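Notebook, 2023-02-07
Glue trials for the box lids, second batch 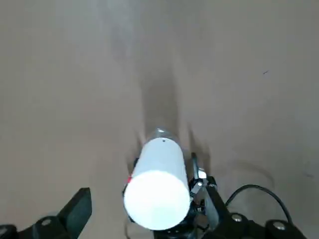
The wheat paste from yesterday is too thin again. I used 40 g of flour to 145 ml of water and it still soaked the grey board. Lids 2 and 7 have warped at the corners, the others stay flat.

Shuk-fan Yu thinks the paper from Sayegh drinks more than the old one. Maybe she is right. I will cut strips of both and paste them side by side.

To do: ask Hondport for the price of thicker board. Put the weights back on the shelf, please. The Dikik order must be ready in June.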